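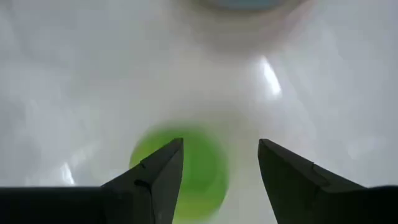 Ekene Afolabi wrote in to ask why a glossy white counter looks clean at night and streaky again by morning, and whether the fault was in the counter or in the cleaner. It is usually the cleaner, or how much of it gets used. Shiny white surfaces show every trace of soap left behind, and most people use far more soap than the job needs.

The tips below are for glossy white tops of any kind: kitchen counters, painted tables, coated shelves, the top of a washing machine. Check the maker's care sheet first if you still have it. If the sheet says something different from this page, go with the sheet.

Daily wipe-down

Clear the surface before you start. Wiping around things leaves a ring of old crumbs and grease, and on white it turns yellow in time.

Fill a bowl with warm water and add two drops of dish soap. Two drops is enough for a full run of counter. Wring the cloth until it no longer drips, wipe in long strokes from the back to the front edge, and fold the cloth to a clean side when it starts to look gray.

Go over it again with a second cloth and plain water. This is the step people skip, and it is where the morning streaks come from. Then dry it with a flat, lint-free towel. Old cotton pillowcases work well once they have been washed many times. Terry towels leave fuzz.

Don't use fabric softener on any cloth you keep for shiny surfaces. It leaves a film that moves straight from the cloth to the counter.

Colored things on white surfaces

Bright plastic is mostly harmless when it is dry. Trouble starts when something with dye in it sits in a puddle. New sponges, dyed dishcloths, paper napkins and printed shopping bags are the usual ones. Green and blue sponges can bleed the first few times they are used, so rinse a new one under the tap until the water runs clear, and keep it in the sink or on a rack.

If you do get a colored mark, work up from the mildest thing:

Dish soap and warm water, left on for 2 minutes, then wiped.

Baking soda mixed with water to a thin paste. Dab it on, wait, and lift it off with a wet cloth. Do not rub. Baking soda is a mild abrasive and a high-gloss finish will go dull in a patch.

Rubbing alcohol on a cotton ball, for ink and marker. Try it first on a spot that doesn't show, and keep it off painted or varnished wood.

Stop when the mark is faint. A little color often fades over the next few cleanings, and a scrubbed patch is there for good.

Scratches

Grit does more damage than knives in most kitchens. It gets under the feet of a toaster or the rim of a bowl and every small shove makes a line. Brush the counter off with a dry cloth before the wet one. Lift things when you move them. Stick felt pads under anything that lives on the counter, and change the pads when they get hard. I buy the Dindby ones in the 30 pack and cut the large circles in half.

Stoneware and clay pots often have a rough ring on the bottom where the glaze stops. Run a finger around it. If it catches your skin, it will mark the counter. Put it on a mat.

Fine scratches show less if you turn off the lights under the cabinets and use the ceiling light. Deep ones don't polish out. The Zellent white polish helped on my painted side table and did nothing at all on the kitchen counter, so try a small area before you pay for the large bottle.

Fruit and vegetables

Limes, green apples, beets and berries all get set down on the nearest clear spot. Citrus juice left overnight can dull some finishes, especially where the shine has already worn. Wipe it while you are still cooking. Beet juice needs the soap treatment above within the hour. Keep a board out permanently at the place where you unpack the groceries, even if you never cut on it.

Peel fruit stickers off before washing the fruit. Wet stickers end up on the counter and dry there. If one has dried on, lay a warm wet cloth over it, wait until the paper goes soft, and push it off with a fingernail or an old plastic card. A smear of cooking oil takes off the glue. Wash the oil away after.

Mixing your own spray

One cup of water, one tablespoon of white vinegar, one drop of dish soap. Label the bottle and shake before use. Do not use it on marble or any other natural stone, and never mix it with bleach or anything containing bleach.

The bottles I use are from Distivo and hold more than this recipe makes, which leaves room to shake. Make it fresh each month. Spray the cloth and keep the nozzle away from the counter, or the liquid will run down behind it and swell the seam.

Seams want a look twice a year. I do mine in October, when the oven gets pulled out anyway.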